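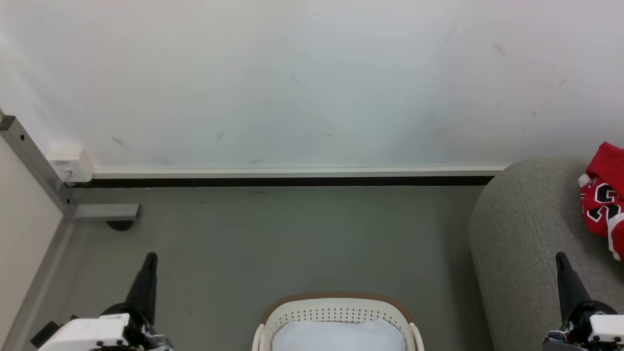 1/ Hilo sobre la colada de camisetas deportivas. Material de partida: camiseta roja, números con ribete blanco y negro, un sillón gris y una cesta de plástico blanco perforado con borde marrón. El sillón no es un tendedero, pero en este piso ejerce.

2/ La cesta primero. Uso una perforada por el lateral. Una cesta cerrada con una prenda de poliéster sudada dentro huele en una noche. El textil claro del fondo va aparte: azul muy pálido, casi blanco, y el rojo destiñe sobre todo lo que se le acerque en los primeros lavados.

3/ Separación por color antes que por tejido. Rojo con rojo, granate o negro. El error clásico es meter la camiseta con las toallas «porque caben». La toalla suelta pelusa, la pelusa se agarra al vinilo del dorsal y ya no sale con cepillo.

4/ Programa: 30 grados, centrifugado a 900. Por encima de eso el dorsal empieza a marcar pliegues, y un pliegue marcado en el número es la grieta de dentro de dos meses. Detergente líquido, la mitad de la dosis que indica el tapón. Suavizante, ninguno: tapona la fibra y deja de evacuar el sudor.

5/ Siempre del revés. Mangas incluidas. Pramila Kandpal me discutía esto en diciembre con una Grustero que lavaba del derecho. Después de nueve lavados el número tenía cuarteada la esquina inferior. La mía, misma tanda y mismo equipo, sigue entera. Muestra de dos camisetas, ya lo sé.

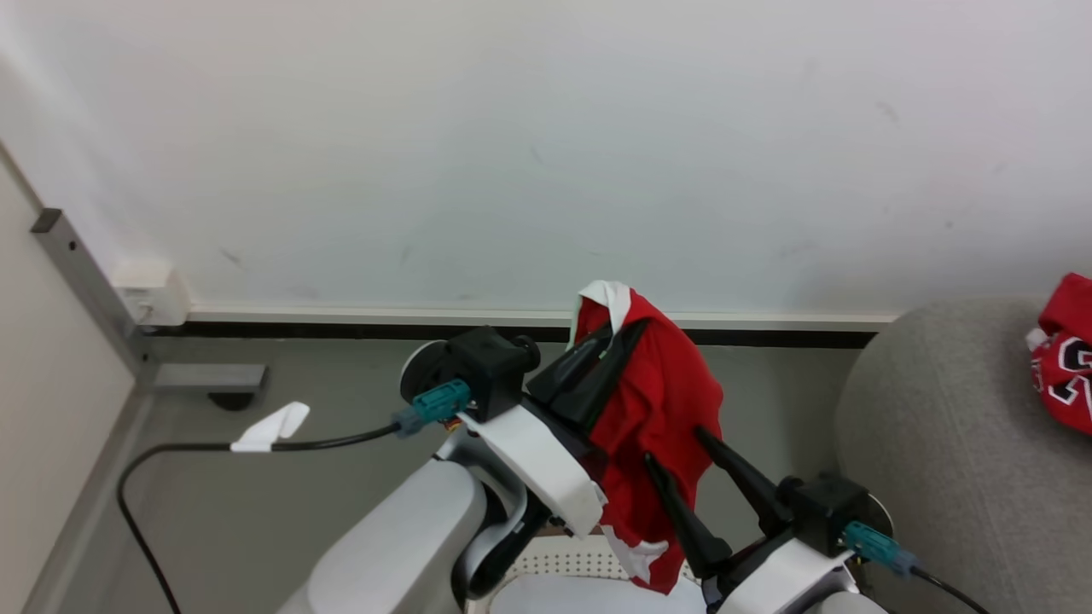 6/ Manipulación. Se coge por el borde superior, por el ribete blanco del tejido, y se deja caer. Con el peso propio se deshace casi todo el arrugado. Nada de agarrar por el número ni de sacudir como si fuera una sábana.

7/ Con la prenda colgando se revisan las costuras: cuello, sisas y bajo, por ese orden. El ribete blanco es lo primero que coge tono rosado. Si pasa, percarbonato en agua a 40, media hora, solo la parte afectada. Lejía no: amarillea el poliéster y se come el rojo colindante.

8/ Plegado, versión corta:
- Boca abajo sobre superficie lisa.
- Laterales hacia dentro hasta la mitad del hombro.
- Mangas de vuelta sobre la espalda.
- Bajo hacia el cuello en dos tramos, sin que el doblez cruce el dorsal.
Si el número es muy alto, en percha y se acabó.

9/ Satish Pal pregunta si enrollar en vez de doblar. Para la bolsa del partido, sí. Para guardar meses, no: el vinilo queda curvado y al extender tira del tejido. He visto una Brustasport con el 9 despegado por los dos extremos exactamente por eso.

10/ Plancha. Si el lavado y el colgado están bien hechos, sobra. Si no, a mínima, del revés y con paño de algodón en medio. Sin vapor sobre el estampado.

11/ Ahora el cuarto, que también toca. La pared blanca tiene roces a media altura y una mancha rojiza. Al roce oscuro: goma de melamina humedecida, sin apretar, y secar enseguida. En pintura mate, si frotas dejas un cerco brillante peor que el roce.

12/ Para la rojiza, agua con una gota de jabón neutro y esponja blanca. Esponja blanca, insisto, que la verde tiñe. Si no sale en dos pasadas, retoque con rodillo pequeño y el mismo bote. No sigáis frotando.

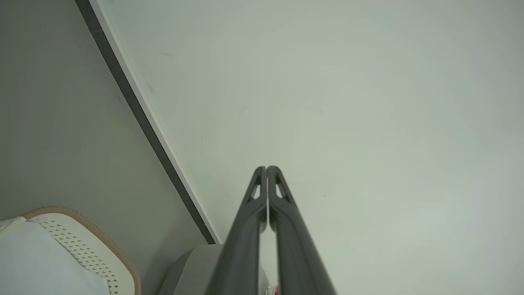
Borde diagonal: tira gris oscuro y remate blanco estrecho. En la pared, alguna marca tenue.

13/ El remate blanco acumula polvo por la parte de arriba. Brocha seca de 50 mm y después paño apenas húmedo. Al revés se hace barro y se mete en la junta con la pared.

14/ Orden correcto: primero pared, luego zócalo, luego suelo, y la ropa limpia fuera del cuarto mientras tanto. Yo he doblado antes de limpiar más de una vez y he vuelto a lavar más de una vez.

15/ Consumibles de la sesión: goma de melamina (paquete de Gretness), jabón neutro, 100 g de percarbonato que dan para varias tandas, dos paños. El percarbonato, en bote cerrado y lejos de la humedad.

16/ Sarla Nautiyal me pasa una duda por privado: camisetas con parche bordado en vez de vinilo. Mismo programa, pero dentro de una bolsa de malla. El bordado aguanta bien; lo que se engancha es el hilo del reverso.

17/ Pendiente: quitapelusas para la tapicería del sillón. La tela tiene textura y el rodillo adhesivo se me queda corto. Si alguien ha probado uno eléctrico en tejido gris sin sacar bolas, que diga modelo.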